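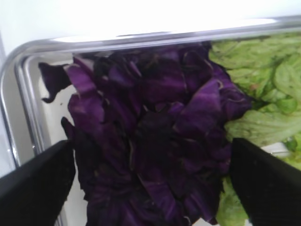

葉をつかむ指
サラダ工場のためのグリッパーを比べる

文 デルフィーヌ・カスプシャク(Delphine Kasprzak)

私が最初に覚えた日本語の料理の言葉は「ひとつまみ」でした。辞書には親指と人差し指でつまむ量と書いてありますが、台所で教えてくれた人は、そのたびに違う量をつまんでいました。Hutariの実験室で紫キャベツをつかむロボットを見学したとき、私はこの言葉を何度も思い出しました。

Hutariは、弁当や惣菜を作る工場のために盛り付けの機械を開発している会社です。六月に見学をお願いすると、ちょうどグリッパーの比較試験をしているので、その時期に来てくださいという返事をもらいました。候補は3種類あります。Trinia社の平たい二本指、Liyanage社の柔らかい袋状の指、そしてPilach社の吸引式です。どれも同じアームの先に付け替えて、同じ葉を、同じ容器から取ります。

試験のテーマは、ちぎった紫キャベツとレタスです。トマトや卵のように一つずつ形のあるものなら、つかむことの問題はだいたい解けている、と開発の人たちは言います。葉は違います。一枚ずつ丸まったり折れたりして、互いに引っかかっています。一枚をつかむと隣の葉がついてきます。ついてきた葉は途中で落ちることもあり、最後まで落ちないこともあります。どちらになるか、持ち上げる前に分かればよいのですが、まだ分かりません。

重さを決める

目標は一回に15グラムです。サラダの小さいカップに入る紫キャベツの量だそうです。私は自分の手でもやらせてもらいました。手袋をして、葉の山に指を入れて、秤の上に置きます。数字は思ったより大きくて、少し恥ずかしくなりました。隣の技術者は慰めるように、工場で長く働いている人も最初はみんな多く取りますよ、と言ってくれました。

人の手は、取りすぎたと感じたら指を少し開いて、余分な葉を落とします。この「少し開く」が、ロボットには意外に難しいです。二本指のグリッパーでは、開く幅が足りなければ何も落ちないし、足りすぎれば全部落ちます。その間のちょうどよい幅は、葉の湿り方によって変わります。朝に洗った葉と、昼まで置いた葉では、もう同じ値が使えません。

二本指

Trinia社の指は黒くて幅が広く、先が細くなっています。葉の山を両側からはさむように下りて、閉じて、上がります。動きは三つの中で一番単純で、見ていても安心します。制御する側にとっても、指がどこにあるかいつも正確に分かるので、扱いやすいそうです。

問題は、深さです。指先が浅いと、上の葉だけをこすって滑ります。深いと容器の底に当たります。容器は浅い金属の縁のもので、山が低くなるほど、深さの余裕はなくなります。試験の後半、残りが少なくなったとき、この指は何度も空気をつかみました。

それから、力の問題もあります。強く閉じると、紫キャベツは折れた所から色が出ます。隣のレタスに紫の汁がつくと、そのレタスはもう商品としては使いにくいです。私は、紫の色がこんなに嫌われる場所を初めて見ました。反対に弱く閉じると、厚い葉の筋に指が当たったときだけうまく持てて、薄い所では滑ります。

それでも私が面白いと思ったのは、この単純な指が、使い方によってずいぶん変わることです。ある日の午後、担当の技術者が、指を閉じる前に左右に小さく揺らす動きを加えました。人が砂の中に指を入れるときのような動きです。すると葉が指の間に自然に落ちて、重さのばらつきが小さくなりました。部品は一つも替えていません。

柔らかい指

Liyanage社の指は空気で曲がります。触らせてもらうと、ゴム手袋に空気を入れたような感じでした。葉を傷めないという点では、この指が一番です。紫の汁はほとんど出ませんでした。

しかし、柔らかい指は山の中に入っていくことが苦手です。葉の山は見た目よりも抵抗があって、指のほうが先に曲がってしまいます。すると指は山の上をなでるだけになります。技術者たちは、これを「遠慮する」と呼んでいました。「また遠慮したな」と誰かが言って、記録の用紙に印をつけます。私はこの言い方がとても好きになりました。

洗いやすさについては意見が分かれました。表面に溝があるので、葉の小さいかけらが残ります。指だけを外して洗えるから大丈夫だという人と、外す手間を工場の人は好まないという人がいて、昼ごはんの間もずっとその話をしていました。昼ごはんはコンビニのサラダでした。私は蓋を開けて、つい紫キャベツの量を目で測ってしまいました。

吸引式

Pilach社の吸引式については、短く書きます。平らな葉を一枚だけ取るなら、とても速いです。ハンバーガーにレタスを一枚のせる仕事なら、私もこれを選ぶと思います。けれども、ちぎって縮れた葉では隙間から空気が逃げます。穴に細かい葉が入って止まったことも何度かありました。試験は早めに終わりになりました。担当の人はメーカーに申し訳ないと言って、公平にするために、丸いままの大きな葉で別の記録も取っていました。こういう丁寧さは、数字の表には出てきません。

手首のカメラ

つかむ前に、ロボットは見なければなりません。Hutariでは最初、カメラを作業台の上の高い所に固定していました。容器の全体がよく見えますが、アームが下りてくると、いちばん見たい所がアームの影になります。それで手首にも小さいカメラを付けました。カメラの映像には、二本の指と、その間にある葉がいつも一緒に入ります。

手首のカメラにも弱い所があります。金属の縁が照明を強く反射して、白い帯になります。背景も明るすぎて、模様がほとんど消えます。紫キャベツの影の部分は反対に黒に近く、どこまでが一枚の葉で、どこからが隙間なのか、人間の目でも迷います。レタスとの境目は色が違うので簡単ですが、紫の中の深さを読むことは簡単ではありません。照明に白い布をかけてみたら、反射は弱くなりました。食品工場で布は使えないので、これは実験室だけの答えです。

結果の読み方

見学の最後に、結果の表を見せてもらいました。揺らす動きを加えた二本指で、一回の重さが許される範囲に入った割合は79パーセントです。許される差は上にも下にも2グラムで、この範囲を広げれば割合はもちろん上がります。柔らかい指はこれより低く、ただし葉の傷みでは一番よい評価でした。

この数字をどう読めばよいのか、私はかなり長く質問しました。外れた分は、秤で分かるので捨てずに山に戻せます。それなら、外れても時間を失うだけです。では一回の動きを速くすればよいのか。速くすると葉が飛びます。飛んだ葉が隣のレタスに落ちれば、人が拾わなければなりません。質問を一つすると、いつも次の質問の前まで連れて行かれるようでした。

Hutariは今のところ、二本指を本体にして、先だけを少し柔らかい素材にした指を試作する予定だそうです。Trinia社の指は先を交換できるので、手首の側は変えなくてすみます。素材はまだ決まっていません。硬さの違う見本が机の上に並んでいて、技術者の一人は話をしながら、それを順番に指で押していました。

帰る前に、もう一度だけ自分の手で紫キャベツを取らせてもらいました。今度は指を入れる前に、少し揺らしてみました。秤の数字は、まだ多すぎました。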